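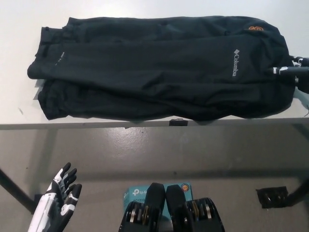

Black Columbia pants, folded lengthwise

Rain pants wetting out after washing – detergent, or is the coating gone?
Posted in Clothing and Laundry, 2 Oct 2019
Asked by hegarty_lane

I have a few pairs of outdoor pants that I wear for walking to work and for weekend hiking. The oldest pair used to bead water nicely. Now the rain soaks into the outer fabric within a few minutes, mostly on the thighs and the seat, and my legs feel clammy by the time I get in. I can't tell if water is coming right through or if it's just sweat that has nowhere to go.

What I've done so far: washed them in the machine on cold with our normal powder, no fabric softener, hung to dry in the laundry room. I've probably done that 20 times over the life of the pants. I've never used any kind of reproofing product. The inside looks fine to me, no flaking, and the seam tape is still stuck down everywhere except a short bit at the left cuff.

The label has faded so badly that I can't read the care symbols any more. I'd like to know:

Is it worth buying a wash-in or spray-on treatment, or are they finished?
Can I put them in the dryer? I always assumed you couldn't.
Does the way they're stored matter? Mine are folded in a drawer under a pile of jeans.

We're on well water here and it is fairly hard, if that makes a difference. I'd rather not spend a lot on this, but I'd also rather not replace pants that only need a proper clean.

2 replies

ovport_wetcoast
Member, 3866 posts

What you're describing is called wetting out, and it doesn't mean the waterproof layer has failed. Most rain pants have two separate things going on. There's a membrane or coating on the inside that stops water coming through, and there's a finish on the face fabric that makes the water bead up and roll off. The finish on the outside wears away with rubbing, dirt and detergent residue. Thighs and seat go first on nearly everyone's, from sitting and from pack straps or the hem of a jacket.

Once the face fabric is soaked, vapour can't get out very well, so you get damp from the inside and the cloth feels cold against your leg. People take that for a leak.

You can check which it is at home. Turn the pants inside out, lay the seat over a bowl and push it down to make a hollow, then pour in a cup of water and leave it for half an hour. Put a dry paper towel in the bowl first. If the towel is still dry, the inner layer is holding. If you've got a wet patch, the coating is going and no treatment will bring it back. Do it at the knee as well.

Assuming it holds, do these in order.

Clean out the soap drawer of your machine. Old powder and softener collect in there and go straight into the next wash. Take the drawer right out and scrub it under the hot tap.

Do up all the zips and tabs, then wash the pants on their own or with one other shell, using a liquid cleaner made for technical clothing. Ordinary powder leaves a film that attracts water, and with hard water it's worse. Run a second rinse. I run two.

While they're still damp, splash some water on the thighs. On quite a few older pairs a proper clean fixes most of the problem. If it beads, stop there and save your money.

If it doesn't bead, use the treatment. I prefer spray-on for pants. The wash-in kind coats the inside too, and if there's a lining you'd like that to keep absorbing. Hang them up, spray evenly from a hand's width or so away, wait two minutes and wipe off the extra with a damp cloth so you don't get white marks. Go heavier on the seat, knees and cuffs.

About the dryer: many of these finishes do better with a bit of heat, but it depends on the fabric and you can't read your label. Look up the model on the maker's site and see if they post the care instructions. There's often a style number on a second small tag near the side seam. If you can't find it, let them air dry. I wouldn't guess with heat on an old coated garment, as it can blister.

For the cuff, clean both sides of the loose tape with rubbing alcohol, let it dry completely and use a thin line of seam sealer. Leave it overnight under a book with baking paper in between.

Storage does matter a little. A hard crease under weight for months will wear the coating along that line. Hang them if you have the room, or fold them loosely and keep them on top of the pile. Never put them away damp.

tindeo_creek
Member, 6 posts

I just use the spray stuff from Pola Outfitters, works good. Do it every April before the wet weather and again in the fall. Mine have a scuffed seat and the spray never lasts there no matter what I do, so I sit on my jacket at lunch.

Same well water problem here by the way. I use half the soap it says on the bottle and they come out cleaner.

Follow-up from hegarty_lane

Thanks both. Did the bowl test tonight. Towel was dry at the seat and had one small damp spot at the left knee, where I went down on gravel last year. The soap drawer was disgusting. I'll pick up the cleaner first and see how they do before I buy a spray. Still looking for the style number – the second tag has been cut out.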